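Firngate traces gripper fault at Otstead lab, returns arm to work

OTSTEAD, Wednesday - Firngate has found the cause of the dropped-object fault that stopped its Yin tabletop arm in January, and the arm is back on its daily runs!

The fault was small and very stubborn. Over 728 pick-and-place cycles the gripper let go early 15 times, always during the sideways move and always without an error message. No one was hurt. The team stopped all runs the same afternoon and kept people out of the arm's reach until the logs had been read.

"We were sure it was the fingers," said Tetsuya Amano, who leads testing at Otstead. "We swapped the pads twice. Then Lunham sent us their timing trace and there it was - the grip force setting was being reset whenever the wrist passed a certain angle. I can't tell you how happy that made us."

The fix is a change to the controller software, plus a check that halts the arm if grip force falls during a move. Yin has since made 102 test carries with no early release.
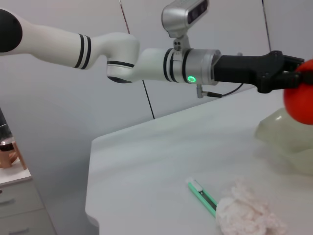

What happens next

Testing with round, smooth objects goes on for some 74 hours more. Firngate will share the full fault report with other Yin users, and labs running the older software should update before their next session.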